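Shadows Belong in the Test Report

By Bình Doãn

When I started to work with simulated robots, I was told that lighting is decoration. You first make the physics correct, and if there is time left before the deadline, you place some lamps. I believed this for several years. Now I think it is a bad habit of our field, and I want to argue that the lighting of a simulated test should be written down with the same care as the weight of an object or the friction of a table.

My reason comes from a small review that I did with Anastasia Panagiotou for Skomlow. The company buys gripping software from outside suppliers and accepts it on the basis of a test report. We read 141 such reports. They told us the mass of every part, the version of the physics engine, and often the random seed. Only 17 of them said where the light came from. In 3 of them there was enough information to build the same lighting again.

A reader who does not work with cameras may think this is a small omission. But a robot policy that learns from images does not receive a table and an object. It receives brightness values, and a dark area on the wood is made of the same numbers whether it is a stain, a hole, or the shadow of the robot's own arm. The policy must learn the difference, and it can learn it only if the shadows were present when it was trained and when it was tested.

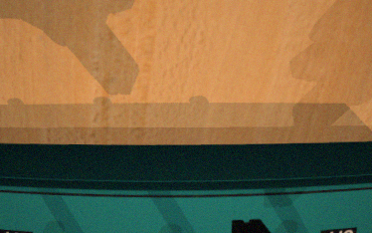 Vol. 8, No. 3, p. 41

Consider how much of this wooden surface is covered by shadow. Two large ones come down from the top, each with hard corners, and a long strip lies along the edge of the teal object in two different browns. More bars cross the teal panel itself. A person understands these shapes without effort. For a network, the corner of a shadow can be a stronger edge than the border of a real part, and we have no right to assume that it will ignore it.

My colleague Phong Đinh does not agree with me, and his objection is serious. He says that we already randomize the light during training, so to describe it in the report is a waste of paper. If the lamp is in a new place in each episode, which lamp should we describe? I answer that we should describe the range. "Lighting was randomized" is a sentence I have read too many times. It can mean that the lamp moved by the width of a hand, or that it moved through the whole upper half of the room. It can mean that shadows were on, or that somebody switched them off to save rendering time and forgot to write it. These are different tests and they should not share one sentence.

There is also the matter of noise and blur. Some teams add grain to their rendered images so that they look more like the output of a cheap camera. I support this practice. But grain is usually stronger in the dark areas, and so it changes how a shadow looks. If the grain is added, the report should say how much and at which step.

What I propose is modest. Each report on a simulated test should state the number, type and position of the light sources, or the range of these if they change. It should say if shadows are rendered, and if their borders are hard or soft. It should mention any noise or blur added to the images. Finally, it should include several images from the robot's own camera, at the size the policy receives them. The beautiful view from the corner of the room can stay in the brochure.

Toàn Vi, who read a draft of this essay, worried about the extra work for small suppliers. I tried it myself on an old project called Hiko, where we ran 200 episodes per object. To write the lighting section took me less than one afternoon, and most of that time I spent looking for a settings file I should have saved in the first place.

I do not think we need a new standard for this. The buyers can simply ask. Skomlow will add the four points to its supplier form in November, and I hope that other buyers will copy them, with our permission and without our name if they prefer.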